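Kisside Table Mat, Large
Padded cover for desks, sewing tables and dining tables

If you have ever set a hot mug down on a good table and winced, you already know why we started making these. The Kisside is the mat we wanted for our own workroom, where the same table gets used for cutting fabric in the morning, lunch at noon and mending in the evening, and it took us a good long while (and a great many spoiled samples!) to get one we were happy to put our name on.

The top is a tightly woven cotton with a wipe-clean coat, and underneath there is a layer of wool felt and then a thin rubber backing, so the whole thing stays where you put it even when a child leans across it with both elbows. It lies flat out of the roll after a night under a few heavy books. In cold weather give it a second night.

We sew the border by hand-guided machine in Cletness, in batches of 300, and every batch comes out a tiny bit different in shade because the cotton is dyed in small lots. If you are ordering a pair for one long table, please write that in the notes box and we'll cut both from the same lot for you.

Details
Colors: Oat, Slate, Fern
Weight: 2 kg
Layers: coated cotton, wool felt, rubber
Guarantee: 2 years on seams and backing
Rub test: 2,000 passes with a damp cloth, no wear through the coat

Care
Wipe with a soft cloth and a drop of dish soap. Please don't put it in the washing machine, the felt will shrink and you will be sad and so will we. Candle wax lifts off nicely once it has gone hard. For ink, try a little rubbing alcohol on a corner first, and go gently with Fern, which is the shyest of the three dyes.

Rolling it with the cotton side out keeps the border from curling. The Naidu storage tube fits the large size, and the Resard strap is handy if you carry yours to a class or a market stall.

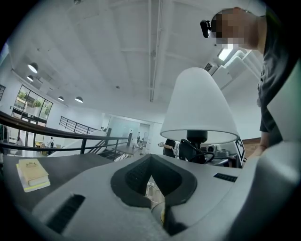
Nele Verbeke wrote to us that she has had the Slate on her kitchen table since March and irons on it most evenings with a towel laid over the top, and that she'd love a round one for her mother. Geetha Pai asked whether the rubber marks oiled wood. It hasn't on ours, but if your table was freshly oiled, let it cure for a few weeks before the mat goes down, and lift the mat now and then so the wood can breathe.

A round mat is on our list, and we're still arguing over the border. Fern is back in stock from 2019-07-05. Orders leave the workroom on the next working day, rolled in brown paper with a swatch of each color tucked inside.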